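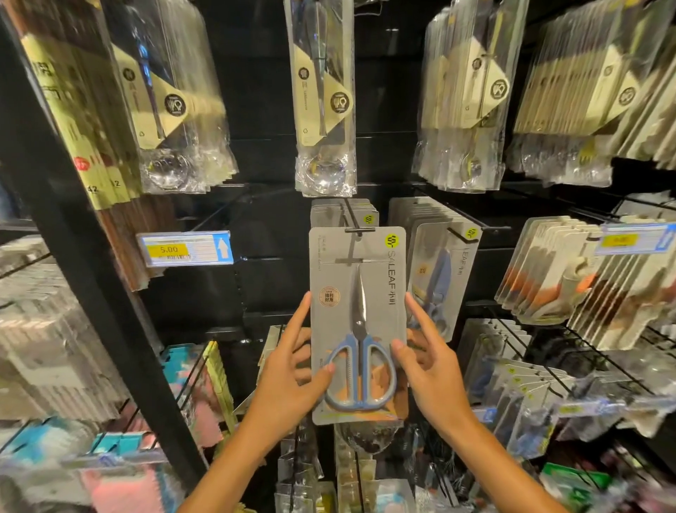 Does the planner know when it has hold of something? Report on the Cidgate grasp-state module

Blandine Marchal
Submitted Jul 26, 2023

1. What I set out to check

Cidgate is the planning package our lab group has used since February. Part of it, a module called Stumelon, reads video from a head camera and gives every moment one of five states: reaching, touching, holding, carrying, released. The planner then uses the state to pick the next action. The project page claims the module works "in any retail setting." I wanted to see how much of that claim holds up when the goods hang from peg hooks, which is how a large part of any housewares aisle is stocked.

My short answer is that I would not let it drive an arm yet.

2. Why peg hooks are hard

Most of the clips the module was tuned on show boxes and cans on flat shelves. There, a change in height is a good clue that an object has been picked up. A carded item on a hook is different. A shopper can have both hands on it, one gripping each edge, while the card is still hanging by its slotted tab. The scissors are a fair case: gray card, clear bubble, a pair of hands on it, and the black hook still through the top. Is that holding or touching? The Stumelon manual defines holding as "hand closed on object, object free of support." By that rule it is touching. The module said holding, with high confidence.

The second trouble is that the same product is right behind. More gray cards with the same yellow logo hang on that hook, and another stack hangs to the right. When the front card moves a little, the tracker may jump to the one behind it, and the planner has no way to know.

3. Method

I took 1000 stills from head-camera clips of hanging goods and labeled each one by hand, using the manual's definitions word for word. I then ran the module twice on the same stills, once with default settings and once with the Leblanc filter turned on. Leblanc is an add-on written by last year's group. It looks for a hook or rail near the top edge of the object and lowers the holding score if it finds one.

I labeled everything myself, so there is no second opinion on the hard cases. This is a real weakness. I changed my mind on 9 stills when I went back to them, all of them on the touching/holding line.

4. Results

With default settings, the module called nearly every two-handed still "holding," whether or not the hook was still through the tab. The Leblanc filter helped where the hook stood out against a lighter background. On a black backboard with black hooks it did much less, and I suspect it was picking up the price rails instead. I could not prove this, because the filter does not save what it found. I have asked for that to be added.

Text was a side issue, but I looked at it. The module can read brand names to tell products apart. It got SALEAF off the scissor card without trouble. That sounds good until you remember that the cards behind are identical, so reading the name does nothing to say which one is in hand.

5. The Metatmont comparison

Metatmont is the older rule-based planner. It has no grasp states at all. It just waits until the object has moved clear of its neighbors before it plans a carry. It is slow, and it stalled on 2 of my test clips. Still, it never planned a carry for an item that was on its hook, and Cidgate did so many times. I did not expect to come out preferring the old one.

6. What I would change

Split "holding" into supported and unsupported. Make Leblanc write out its hook guess so a person can check it. Stop reporting one accuracy number for all shelf types, since the flat shelf clips hide the failures on hooks. And take the "any retail setting" line off the project page until someone has tested a few more settings.

7. Open items

The labels and both sets of output are in the group folder. Someone other than me should relabel the touching and holding stills before the numbers are quoted anywhere. I have not tested clips with gloves, or items on double-loop hooks.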